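Can It Do the Dishes Yet? Small Chores, Two Fingers
Gallery by Natalie Dobson
April 4, 2023

I get asked the same thing at every family dinner: when can I buy a robot that tidies the house? I love the question, and I've been chasing an answer since December, when I first got to spend a day at the Adenex workshop in Resthorpe. Adenex builds software for robot arms. The people there are trying to get an ordinary two-finger gripper to do the sort of thing you and I do while talking on the phone. Pick up the tape. Put the box back. Clear the table so somebody can eat at it.

Nothing in this gallery is going to fold your sheets. But I came away more excited than when I went in, and I want to show you why. These are views from the wrist, so you get the job the way the machine gets it – low, close and a bit blurry.

1. Getting a grip

Round things first. A short, wide cylinder is a friendly shape for two fingers, because it doesn't much matter which side you come from. The hard part is the last inch, when the thing you want fills up most of what you can see and the fine detail goes soft.
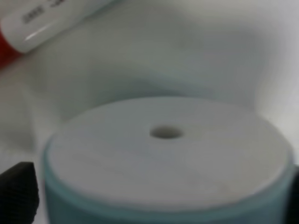 I had always assumed that the closing was the tricky bit, all that business about squeezing hard enough to hold and gently enough not to crush. It matters, of course! But the team spends far more of its time on the approach. If the fingers come down a little to one side, they nudge the object, and now it's somewhere else, and the plan you made a second ago is wrong. A person fixes that without noticing. We feel the bump, we shift, we carry on talking. A robot has to be taught that a bump is news.

The practice log on the wall had reached 385 tries at picking up small household items when I visited. The early pages are full of crossings-out and the word "slid." Later on the notes get shorter and more cheerful, and there's a whole run where somebody has just drawn check marks. Then a new object comes in and the word "slid" is back. I could have read that log all afternoon.

What I'd tell anyone hoping for a kitchen helper: picking up one thing, alone, on a clear patch of table, is getting good. Picking up the same thing out of a junk drawer is a different sport.

2. Flat boxes on a flat table

Every shop worker knows this one. You have a thin carton lying flat and you want it on the shelf. You slide it to the edge, or you tip it up with a fingernail, or you pinch the short sides if your hand is big enough. You don't think about any of it.

A gripper has only so much reach between its fingers. If the box is wider than that, it needs to turn and come in across the narrow part, or stand the box up first, and both of those are small skills of their own. White packaging on a white table adds another wrinkle, with so little contrast to tell the machine where the box stops and the table starts. Shadows help more than I would have guessed.

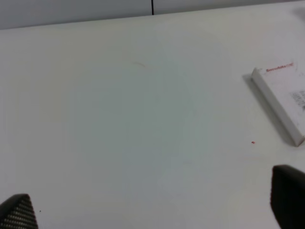

White carton on a white tabletop, with the gripper fingers open wide.

I asked for a fair test against a human and volunteered myself. Five mixed items, table to bin, no rushing. I took 22 seconds and chatted the whole way through. The arm took a good deal longer and needed two goes at the flattest box, but it finished, and I cheered out loud, which made the engineers laugh. They've seen it finish before. I hadn't!

So, can it do chores yet?

For the shop floor, I'd say some of them, if the goods are known and the table is kept clear. A small parts store called Ziltolby, across town, is planning to try an arm on returns: lift the item, scan it, set it in the right tray. That seems like a sensible first job to me, dull for people and repeated all day long.

For the home, not this year. My own kitchen counter on a normal evening has keys, mail, a damp sponge and half an onion on it, and every one of those wants a different kind of grip.

Next up in this series is a visit to the Obradović laundry, where the question is towels. I've been told to bring patience and a sandwich.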